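Sivent Upright Fabric Shaver and Lint Kit review

Posted 7 Jul 2026 in Laundry and Clothes Care
Words: Lenka Čierny

Price paid: £31.50
Tested for: nine weeks
Good for: wool jumpers, sofa cushions, school cardigans
Less good for: thin jersey, anything with a loose weave

I have owned four fabric shavers. Two were the cheap battery sort that chew through a pair of AAs in an afternoon and then sulk. One was a mains model from Hetavico, which I still have, and the last is this one from Sivent. It came in a plain cardboard box with the shaver, a charging lead, two spare blades, a small brush for cleaning the head, and a fabric-covered lint pad that folds in half. There is no case. The pad has a loop on it so you can hang it inside a wardrobe door.

I bought it for the jumpers. We have a lot of wool in this house and most of it is second-hand, so it arrives bobbled and gets worse under the arms. By the end of last winter I had a pile on the landing that I was embarrassed to wear out, and I wanted to get through it before September.

What it is like to use

The shaver stands upright on its base, about the height of a mug, with the blade head at the top and the bin in the handle. You tip it over and move it across the cloth in small circles. It has two speeds. The lower one is fine for nearly everything, and the higher one sounds like an electric razor in a tin. I would not use it with somebody asleep in the next room.

The guard twists to three heights. On the highest setting it takes off the big soft bobbles and leaves the surface alone. The middle setting is the one I use most. The lowest is close enough to cut through a dropped stitch, and I have a small hole in the cuff of a grey cardigan to show for it. The leaflet does warn you about this, in very small type on the back page.

You need a flat, firm surface under the garment. I do mine on the kitchen table with the leaf up. An ironing board is too springy and you end up pressing harder than you should. Buttons need to be kept well clear, and seams are best done by going along them and never across.

A lambswool jumper in an adult medium takes me a quarter of an hour, front, back and both sleeves. The bin fills up twice in that time. It pulls off with a firm tug, and the fluff comes out in a neat felted lump. The Hetavico has a sliding hatch that lets half of it fall back on your clothes, so this is a clear improvement.

On furniture

We have a two-seater sofa covered in a flecked wool mix. The arms had gone very rough where people lean on them. I went over both arms and the front edge of the seat on the middle setting, and it looks a good three years younger. It took most of an evening. The battery ran out once and I had to wait for it to charge, as it will not run while plugged in. That is my biggest complaint about the whole thing. The Hetavico runs straight off the wall and never stops until you do.

The seat cushions were harder going. They give under the head, so I took the covers off and laid them over a chopping board. That worked, though it is a fiddle getting them back on.

On soft toys

I know a lot of people look up fabric shavers for this reason, so I will go into it. Short plush does not bobble in the way that wool does. What happens is that the pile goes flat and clumps together at the tips, mostly on the belly and anywhere a toy gets held. A shaver will not lift flat pile. It will only take the tips off, and if you go too far you get a bald patch with the backing showing through.

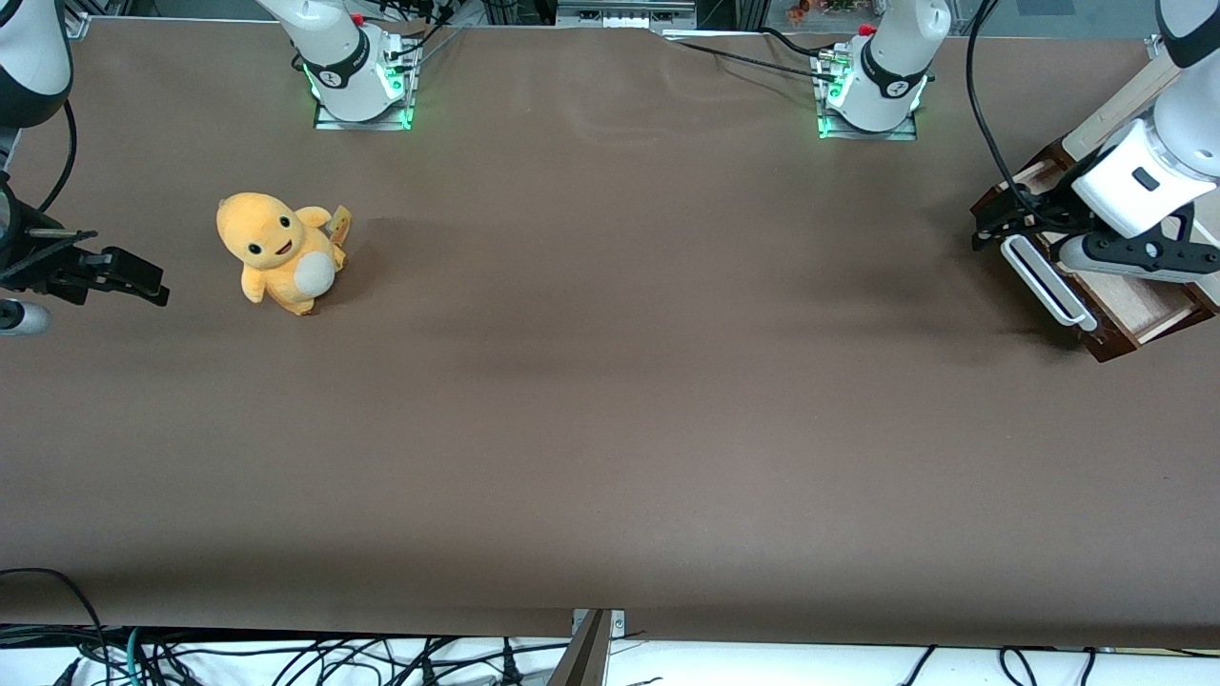 Soft plush with a pale belly patch. Stick to the brush for this sort.

For toys like that I use the small cleaning brush from the box, dry, working against the pile and then back with it. A soft toothbrush does the same job. The folding lint pad is good for hair and dust, but go gently near stitched features and sewn-in tags, where the edge can catch.

The exception is fleece. My nephew has a fleece blanket with a bear's head on one corner, and the blanket part came up very well on the highest guard setting. I left the head alone.

Battery and charging

Sivent says the battery should last an hour. I get nearer to fifty minutes on the low speed and a little over half an hour on the high one. A full charge takes just under three hours. There is a single light that goes from red to green, and nothing to tell you how much is left, so it tends to stop in the middle of a sleeve. The lead is the ordinary USB-C sort, but it is short. Mine only reaches from the socket to the worktop if I move the kettle.

Blades

They dull faster than I would like. After six weeks of fairly heavy use I noticed it was starting to tug, and I changed to the first of the two spares. This is a simple job. The guard unscrews, the blade lifts off, and the new one drops on to a square peg. Switch it off at the base first and keep your fingers away from the edge. Further spares are £4.99 each from Sivent, or you can get a pack of three from Mnguni that fits the same peg. I have tried one of those and could not tell the difference.

How it compares

The Hetavico is noisier, heavier and tied to the wall, but it is stronger. On a thick Aran it does in one pass what the Sivent needs two or three for. If you mostly want to do sofas and coats, and you have a socket close by, I would still point you to that one.

I borrowed a Stastis comb from my neighbour Tươi Quách for a week as well. It is a hand tool with a fine metal edge and no motor at all. She uses it on cashmere and nothing else, and having tried it on an old scarf I can see why. It is slow and very gentle. It is also a third of the price. If you only own one or two good jumpers, the comb is all you need.

For a mixed pile of family clothes the Sivent is the one I pick up first. It lives on the shelf by the washing machine and it gets used most weekends.

Things I would change

A longer lead, and the option to run it while charging. A cover for the head, too, as the guard has already picked up a dent from being knocked off the shelf. The folding lint pad could be twice the size. I would also like the blade warning moved to the front of the leaflet.

Scores

Results on wool: 9/10
Results on upholstery: 7/10
Battery: 5/10
Ease of cleaning: 9/10
Value: 7/10

Overall: 7.5/10

Comments are open below. If you have used it on mohair, please let me know which guard height you had it on, as I have a cardigan waiting and have not dared.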